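Last updated: March

Spring cleaning, desktop edition

I've been promising for two issues now that I'd finally get into the pile of old desktop towers at the Skultar workshop, and this month I did! We have 52 of them waiting (I stopped looking at the shelf for a while because it made me tired), and the plan is to sort them into keepers and parts before the spring swap at Drorkarard.

My routine is pretty simple. Side panel off, dust blown out, then I go straight for the memory. It's the easiest thing in the world to pull – press the latches at each end and up it comes – and it's what people ask me for most at the swap. Next come the heatsink and processor, and those get a little paper envelope with the model written on the outside, in pencil, so I can reuse the envelope. Cables I leave for last. I know some of you like to cut the zip ties first thing, but I end up with spaghetti.

Old office Dells are my favorites to work on, and I'll happily argue about it over coffee. You even get a surprise in there now and then, like a Quadro card in a machine I'd figured for plain spreadsheet duty.
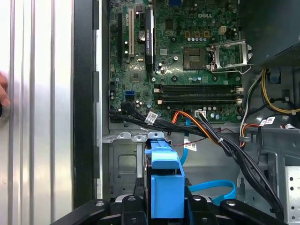
If you're coming by to help, please bring your own screwdriver and something to put screws in. Muffin tins are great. I've also got 162 sticks of memory to test and only 2 benches to do it on, so come early if you want a seat. Doors open at 4 and I'll have the kettle going.

Recent items
Label makers we like
What to bring to the Drorkarard swap
Plonomov parts drawer: new shelves are up

Contact the newsletter desk | © Skultar Workshop | Back to top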